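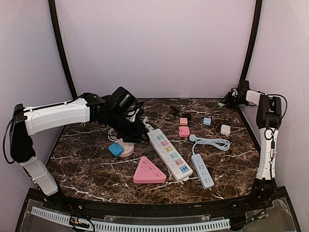
Keeping the two-arm cell in good order: report to the Staniforth Fund

24/07/2023

Dear all,

Thank you for your patience with this one. I had hoped to write sooner, but we wanted to finish the cable work first so that I could tell you about it properly, and it took a good deal longer than I had allowed. I'm glad to say the cell at Gendthorpe is in better shape than it has been since we moved it in, and most of what follows is about how we got it there.

You will remember that your grant pays for upkeep as well as the trials themselves, and I can't say often enough how welcome that is. The Rindow project asks both arms to work over a table of power strips, sockets and small plug adapters, and these are awkward things to handle. The cords flop about, the adapters are small, and a gripper that is even slightly out of true will nudge a little cube across the table when it ought to be picking it up.

The left arm

Most of our worry this spring was on the left. It reaches a long way across the table, with a bulky wrist and gripper at the far end, and over the weeks we found that it was settling a touch lower than the figures said it should. Sem De Smet spent the better part of 6 days on it. He took the gripper off, cleaned the joint faces, put in new screws and set the zero position again from scratch — twice, as it happens, the first attempt having been spoiled by a power cut in the building. The small connectors around the gripper were all reseated at the same time. Two had worked loose, and I suspect they explain the dropouts I grumbled about in my last letter.

The right arm

A happier story. This one stands at the front corner and has given very little trouble. We did change its cable, which loops out to the side of the arm and had begun to rub. The new one is a little longer, so the arm can turn inwards and reach the back of the table without pulling. Sem would like to fit a proper clip where the cable leaves the link, and I have said yes, though it will have to wait for parts.

Wiring under the front

We have tidied what we could behind the clear panel at the front. The main run sits in the white slotted duct, and having the panel see-through has been a blessing, as you can check the duct without taking anything apart. There is still a bundle of small coloured wires down at the left that I would like to see labelled and put away. It does no harm where it is, but whoever has to trace a fault through it will not thank us.

The daily check

We now have a written routine of 17 points, done before the first run each morning. Both grippers are opened and closed, both arms go to their rest positions, and the cables are looked over by hand. The tabletop gets a wipe as well. It is a glossy one with a marble pattern, and dust on it upsets the smaller adapters more than you would think. After the left arm was reset we ran 64 trial picks and had 9 misses, nearly all of them on cords. I'd like that to be lower, and so would Sem.

Money and next steps

Spending is within the amount agreed. The one item I should mention is a spare gripper from Dreltinura, which came in dearer than quoted; we have covered the difference from the travel line, and I hope that is acceptable to you. If it isn't, do let me know and we will move things round again. The clip, the labelling and a second set of fingers are next on the list, and I expect to report on all of them in November.

You would be very welcome to come and see the cell running before then. Mornings are best, once the check is done, and there is always a kettle on.

With warm thanks from everyone at Gendthorpe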